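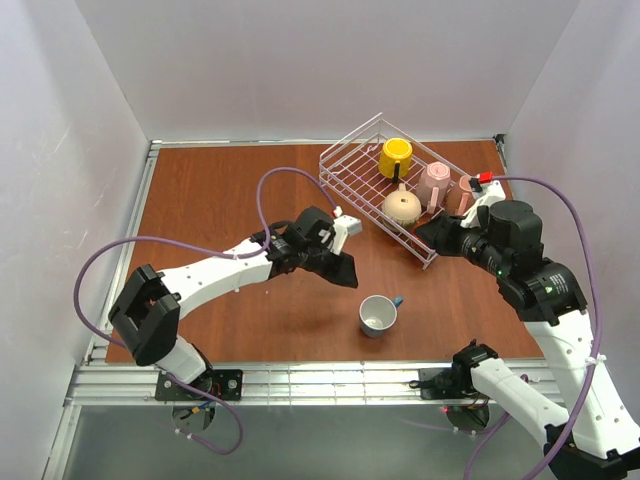

Progress report to the Zervas Fund
Broterbridge work tables and room, second report
May 17, 2022

Dear friends at the Fund,

Thank you for your patience with this one. I had meant to send it before the spring break and then we were in the middle of moving shelves, and I thought you would sooner hear about a room with its shelves up than a room with its shelves in the hallway. So it comes a few weeks behind, but with a good deal more in it.

The main news is that the first of the walled tables is in place. You may remember from our last letter that we went back and forth on the top. Half of us wanted something plain and light, and the other half (me included, I admit it) wanted it to look like a table you would be glad to sit down to. We went with the reddish-brown wood-grain finish, and I am so pleased we did! It warms up the whole corner. The walls on the left, the right and the back are a pale gray-white, and they make a calm background for whatever is on the table. I can look at a small thing on that surface now and see it properly, where before I was always squinting at it against the coat hooks and the window.

The silver aluminum rails along the front edge cost more than the wooden edge in the first plan. We talked this over with Amo, who built the table for us, and decided on the slotted kind so that things can be mounted and moved along without drilling a fresh hole every time someone changes their mind, and people here do change their minds. Thin metal framing runs along the left side and the back as well. The difference in price came out of the lighting line, as we agreed on the phone.

A word about the lighting, then. We have put off the new ceiling lights until September. The old ones are fine for the morning group, and the electrician from Estusari would like to do the whole room in one visit. I would still like to see the light on those pale walls evened out before winter, so please don't think we have forgotten it.

Money. We have spent $3,557 of the equipment grant so far, which covers the tabletop, the walls, the rails and framing, delivery, and the gray flooring. Delivery was more than we were quoted, by $93, and I did write to the firm about it. They were polite and did not budge. The receipts are in the folder, in the order we paid them, except the flooring one, which is a copy.

As for use, 53 people have signed the room book since the last report. A good many of them came back, some just to see how the corner was getting on, and one gentleman has come in three times to ask what the stain is called. (It isn't a stain, it's the finish it came with, but he would like it for his stairs.)

What is left to do. The shelves along the far side of the room are up but not labeled. We still want a second table to the same plan, and Amo has said the price will hold for 30 days, so if the Fund has any thoughts on that I would be glad to have them soon. We would change one thing, and make the side walls a touch taller. The storage bins are ordered. The door still sticks, and the landlord has been told again.

Please do come and see it when you are next over this way. Mornings are best, and there is parking behind the building if you go past the first gate and take the second.

With many thanks, as always,

Delia Surdu
Broterbridge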